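Moulin keeps her legs turning through a Prestgate winter

Nadège Moulin had been back from her morning ride for less than an hour when she sat down to talk, and she still had her cap on. The Mukerham road race is next up for her, and she has been over the course twice this week.

"The climb out of Coltstead is where it splits," she said. "It isn't steep, but you come at it straight off a fast bit and everyone is already on the limit."

Moulin, who rides for Vidal, finished 11th at Mukerham last year after losing contact on the final lap. She puts that down to poor positioning. "I was too far back at the bottom. By the time I got round people, the group had gone. I rode 10 kilometres on my own and that was that."

Her coach, Sieglinde Sauerland, has changed the winter programme as a result. There was less time in the gym and more riding in a bunch, often with the Prestgate juniors.

"They don't leave gaps," Moulin said. "You learn to hold a wheel or you go home early."
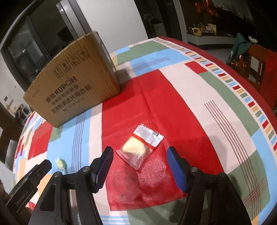
Sauerland has also asked her to eat more in the first hour of a race, something Moulin admits she has never been good at. She used to wait until she felt hungry, and by then it was too late. Small things suit her best, she said, such as a little clear packet with a zigzag edge she can tear with her teeth. Anything bigger stays in her pocket.

Her team-mate Eugénie Royer will be at Mukerham too, and the two have agreed that whoever is better placed on the last climb gets the help. Moulin said there had been no argument over it – they have raced together since they were under-16s.

She would not be drawn on a result. "Top 10 would be fine. I'd like to be there at the top of the hill and see who's left."

After Mukerham she has a short break, then a block of stage races running into September.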